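Print this page
E-mail this page

Teaching a Manipulator by Hand Guidance and by Remote Control: Objects on a Tray

Student Project Report, Robotics Option
Authors: Aroha Lockyer and Cường Thân
Supervisor: Ville Ojala

1. Purpose of the Project

The purpose of this project was to compare two methods of showing a robot arm how to handle small household objects. In the first method, referred to as hand guidance, the operator holds the arm and moves it through the task. In the second, referred to as remote control, the operator moves a separate hand-held controller and the arm follows. The work was carried out at the Latcombe teaching laboratory and continued the study begun there by Amedeo Rinaldi, whose recording software, Mondside, was used with minor changes.

The project was limited to tasks which a person would regard as simple: picking up an object from a tray, moving it to another part of the tray, and releasing it. It was agreed at the outset that the quality of the recorded demonstrations would be studied before any attempt was made to train a controller on the full set.

2. Workspace and Objects

The working area was a red tray with a raised rim, placed on a white countertop beside a sink. A kitchen setting was preferred to a bare laboratory bench so that the demonstrations would include ordinary difficulties such as glare and limited space for the arm. Objects were chosen to differ in size, stiffness and surface. The yellow cloth was retained throughout as the soft item, and the smaller items were exchanged between groups of trials.

Two kinds of view were recorded. The wrist camera gives a close view of the space between the fingers, and the fixed camera shows the tray and the approach of the arm.
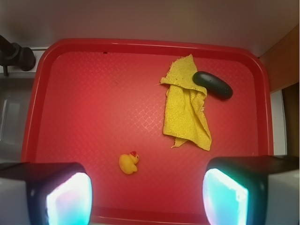

Figure 1. Wrist camera view of the tray, with the cloth, a dark green object and a small rubber duck.

The wrist view was found to be of most use in the last part of each approach, when the operator must judge whether an object lies between the fingers. It was of less use for planning the movement across the tray, and operators were therefore asked to consult the fixed view first.

3. Procedure

Each demonstration began with the arm raised. The operator named the object to be moved, started the recording, completed the task and returned the arm to its raised position. Failed attempts were kept and marked as such. In total, 285 demonstrations were recorded by two operators during November. Of these, 49 were marked as failed and were set aside for separate study.

Before recording began, each operator completed 12 practice trials with each method. Alby Mahuika, who had not used the equipment before, served as the second operator so that the results would not depend only on a person familiar with the arm.

The cloth required the most care. A folded edge offers a good hold, but a flat part of the cloth tends to slide away when the fingers close. Operators were instructed to approach a raised fold from above and to pause before closing.

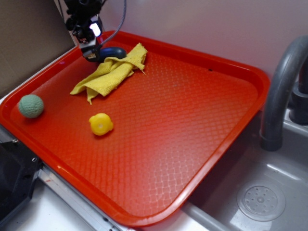
The length of this pause was not fixed in advance. Under hand guidance it was usually short, as the operator could feel contact with the tray through the arm. Under remote control no such feeling was available, and both operators waited longer and made small corrections in height. These corrections appear in the recordings as a slight up-and-down movement, and it was decided not to remove them.

4. Observations

Hand guidance produced smoother paths and was learned more quickly. Its chief weakness was that the operator's hands and sleeves entered the fixed view and at times hid the object. A controller trained on such recordings would later be asked to work from views in which no hands are present. Remote control avoided this difficulty, at the cost of slower trials and greater tiredness for the operator.

The embossed floor of the tray reflects the light strongly in places. Small glossy items placed in these bright areas were harder to judge for height than those placed in the darker areas. The operators' notes also record that an item close to the rim limits the angle from which the fingers can approach.
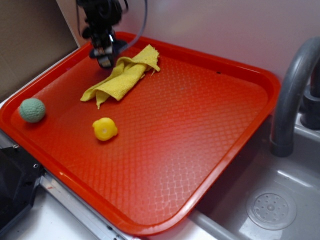
5. Recommendations for Further Work

It is recommended that remote control be used for the main body of recordings and that hand guidance be kept for introducing new operators. A matt tray should be tried under the same lighting. The failed demonstrations should be sorted by cause, beginning with those involving the cloth, and the starting height of the arm should be entered in the Mondside log for every trial.

Print this page
E-mail this page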